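Andreadis Deli changes hands, keeps the spinach pie

September 13, 2022

PLUSTWOOD - The new owners of Andreadis Deli have been behind the counter four weeks now and the most common question is still whether the spinach pie is staying.

It's staying.

Brothers Spyros and Michalis Psarras took over the Baltora Street shop last month from the Andreadis family, who ran it for decades and wanted out before another winter. Sale price not disclosed. Same phone number, same sign out front for the time being.

"We both worked here in high school," Spyros Psarras said. "I washed the trays, he ate off them." 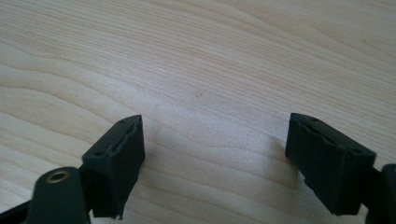
What is different: the hours, for one. Doors now open at 6 a.m. on weekdays, an hour earlier than before, mostly for the crews heading out to the highway job. Closing time is still 7. Closed Sundays, same as always.

Breakfast is new too. Egg and feta on a roll, egg and sausage on a roll, yogurt with honey. Coffee is self serve at the end of the counter. Michalis Psarras, the older of the two, handles mornings and said he goes through 15 dozen eggs on a good day, which he did not see coming.

The lunch board lost a few items. Gone are the tuna melt and the hot turkey plate. The lamb sandwich, lentil soup and stuffed peppers all made the cut. Soup is now $4 a cup. The big change for regulars may be the pickles, which used to be free with any sandwich and now are not. There has been some grumbling.

"I get the pickle thing, I don't like it but I get it," said Ferenc Sárközi, who has been coming in for lunch since the shop was half the size. He had the soup.

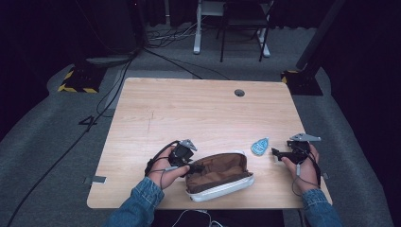

Baking is still done in back by Graça Cordeiro, who has been with the shop 13 years and stayed on thru the sale. She makes the spinach pie, the rice pudding and the almond cookies, and as of last week a sweet bread of her own, sold by the loaf untill it runs out. Usually gone by noon.

Cordeiro said the brothers asked her for written recipes the first week. She gave them two.

The kitchen got a new oven in August and the walk-in cooler is next. Spyros Psarras said the old cooler has been patched so many times the repair guy knows everybody's birthday. The work should take a couple of days in October and the shop plans to stay open with a short menu, cold sandwiches and soup only.

Catering is back after a long break. Trays feed 10 or 20, order two days ahead, pickup only. The first large order was a retirement lunch, 400 almond cookies, and Cordeiro said she would like more notice next time. 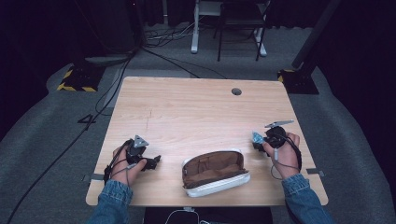

Next door, Mesfin Teshome said the earlier hours have been good for his shoe repair business as well. People drop off boots on the way to get coffee. He has started opening at 7 himself.

No plans to change the name. The brothers talked about it and their mother said no.

Andreadis Deli, Baltora Street, Plustwood. Open 6 a.m. to 7 p.m. weekdays, 8 a.m. to 4 p.m. Saturdays. Cash and cards, $5 minimum on cards.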